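Notebook – returns bin, bench 2
Wednesday, 9:40 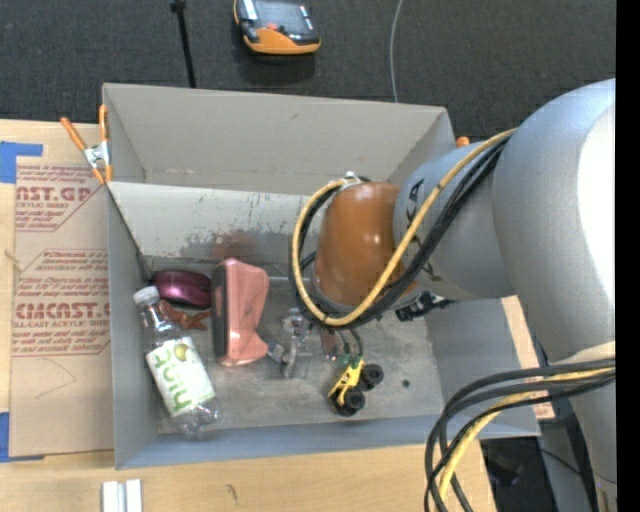

Does the bin need to be emptied before the liner is repainted?
All of it, and the contents go back to the Sullwood shelf in the same order they are logged.

Bin condition. The slanted inner panel has scratches, dark scuffs and worn paint, all of it in the lower half. The floor is dull and smudged. Back panel needs nothing. Fatima Zulu wants the slanted panel sanded and recoated and the rest left alone. I agree for now. If the new coat goes the way of the last one we should line it with rubber sheet and stop painting.

Paint: Prado gray, satin, two coats, 3 hours between coats. Ronaldo says overnight is safer. The can says 3. Going with the can.

Contents. Mixed small items, mostly at the left and center. The bottle is clear plastic with a white ribbed cap. Cap stays on. Caps stored separately were lost twice in October and Elaine Pacheco had to reorder from Stodia. The small reddish-brown figure has projecting limbs that catch on things, so it goes in its own bag. Bag the dark purple rounded item as well – glossy surface, marks easily.

Cleaning. Warm water and dish soap on the floor of the bin, then a dry cloth. No solvent before sanding. Tried solvent on the Muvham bin and it softened the edge of the old paint for around 5 cm.

Open: Guangming to check whether the spare bin is the same depth. Yanling has the sanding block. Label for the front wall still to be printed.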